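Section 4: Setting Up the Shelf Task

Read Section 3 (power and emergency stop) before you start. Set-up takes one person to run the arm and one to load the shelves. Both must have signed the bench sheet.

4.1 Before you power on

1. Check that the stop button is on the operator's side of the bench and that its cord reaches the stool.
2. Lock both casters on the shelving unit. Push it by hand. If it moves, lock them again.
3. Clear bags, coats and laptops from the floor inside the yellow tape.
4. Log in to the control computer with the team account and open the folder named Stidard. Do not work from the copy on the desktop. It still has the October shelf heights in it.

Caution: Never load or straighten a shelf while the arm is powered. If a box falls, press stop, wait for the status light to go out, then reach in.

4.2 Loading the shelves

1. Load from the back to the front.
2. Keep each kind of box in its own column. The column order is on the sheet taped inside the cabinet door.
3. Turn every front box so that the printed face looks toward the arm.
4. Throw out any box with a crushed corner. The grip test rejects them and you lose a run.

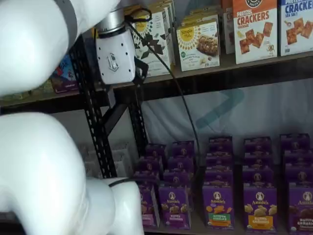
Gripper clearance is the setting new members get wrong most often. The value is measured from the fingertips to the nearest thing they could hit, and near the upper level that can be the shelf edge itself. With the fingers partly open and just in front of that edge, like these, jog in the slow mode only. Follow the cable with your eyes as well. It loops out of the top of the gripper housing and hangs down as far as the purple boxes on the lower shelf, so a wide wrist turn could drag it across the front row. Rhydian Skyrme wrote the cable check in 4.3 for this.

4.3 Cable and clearance check

1. Set speed to 20 percent.
2. Jog to the upper start point. Stop.
3. Turn the wrist 57 degrees each way and watch the cable. It must not pull tight or catch on a box.
4. Enter a clearance of 200 mm for the approach point.
5. Repeat steps 2 and 3 at the lower start point.
6. Save the file under a new name with your initials at the end.

Note: If the cable catches, do not tape it to the shelf. Back out, re-route it and start again at step 1. Ask Junpei Sugiyama if you need more slack. 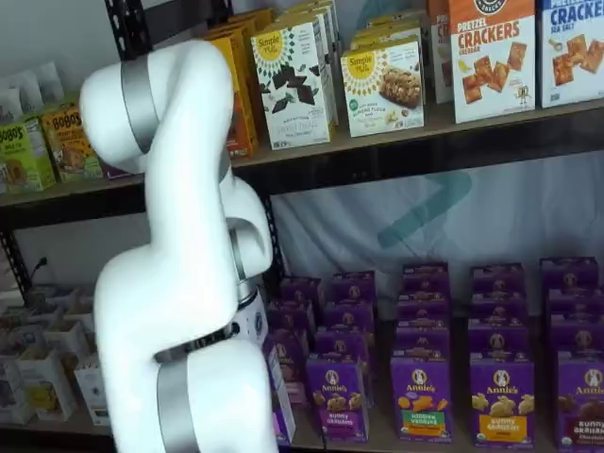
Hustum Robotics Club, Shelf Picking Team

4.4 First run

The first run is a dry run with no picking. The arm visits each column and returns to the park position.

1. Have the second person stand outside the tape with a hand on the stop button.
2. Choose "Dry run" and press Start.
3. Watch the elbow as well as the wrist. The elbow swings toward the lower shelf when the wrist goes high, and the software does not check it against the boxes.
4. When the arm parks, open the log. The last line should read "complete". Anything else goes to Heidrun Bühler with the log file attached.
5. If the log is clean, change to "Pick" and set the wait time between picks to 1000 ms.

Caution: Do not raise the speed in the same session as a new shelf layout.

For shutdown, go to Section 5.

Section last revised March 19, 2023. Corrections to Emlyn Prosser.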